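Ticket 355: Left hand drops grip force during two-handed hold
Project: Breathnach
Site: Skallanska, ground floor demo area
Opened by: Ilango Alva
Priority: High until end of open day, then normal
Status: Monitoring

Summary
During rehearsal for the open day, the left hand released grip force partway through the two-handed hold. The right hand stayed at its setpoint. The object slid down between the palms and was caught by the operator. Reproduced on three of 14 attempts. No damage to either hand.

Setup
Both arms on the usual base, controller build 20, Horneck hand driver on both sides. Demo sequence is the visitor handover: a person offers an object from above, both hands close on it, the person lets go, the arms hold for 17 seconds, then lower it into the box. Objects on the list are a football, a foam block and a plastic jug. The fault has only been seen with the football.

Log

2020-03-28 08:10
First drop. Left force reading falls to zero over two samples, then recovers after the object is gone. No fault flag from the driver. Position readings normal throughout.

08:25
Swapped left and right hand cables at the controller end. Fault stayed with the left hand, so the controller port is cleared.

08:40
Ran the foam block and the jug. No drops. Went back to the football and got a drop on the second try.

08:55
Checked the left cable along the forearm. Connector was seated but the strain relief clip had turned, and the cable pulled tight when the wrist rolled inward past the handover pose. The football is the only object that needs that much roll, because the fingers have to come in flat along the sides. Reset the clip and left more slack at the elbow.

09:10
Five holds with the football, no drops. Left force trace still shows one short dip of about a tenth of a second. Not enough to lose the object. Cause of the dip not confirmed.

09:20
Raised the force filter window on the left hand only, so that a single bad sample does not reach the grip loop. Sketow side asked for the same value on both hands to keep the config files matched. Agreed, applied to both.

09:35
Changed the handover step. Previous version let the person release as soon as both hands reported contact. 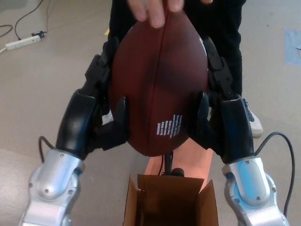 New version waits for a stable force reading on both sides before the prompt to let go is played. If either side falls below the threshold during the wait, the hands open and the sequence goes back to the start. The person keeps hold of the object the whole time, so an aborted attempt costs a few seconds and nothing else.

09:50
Briefed the two presenters on the new timing. Visitors should be told to grip the top end only and to keep fingers clear of the sides. Presenter stays within reach of the stop button for every handover.

10:05
Doors open. Running with the new handover step.

12:30
Morning session finished. No drops. Two aborted handovers, both because the visitor let go before the prompt. Short dip seen once more on the left trace, filtered out as intended.

Open items
1. Replace the left forearm cable and return the old one for a continuity test under flex.
2. Driver should raise a flag when force goes to zero with no change in finger position. Request sent to Horneck maintainers.
3. Put the filter value back to default after the cable is replaced and rerun the football test.

Do not close this ticket until item 3 is done.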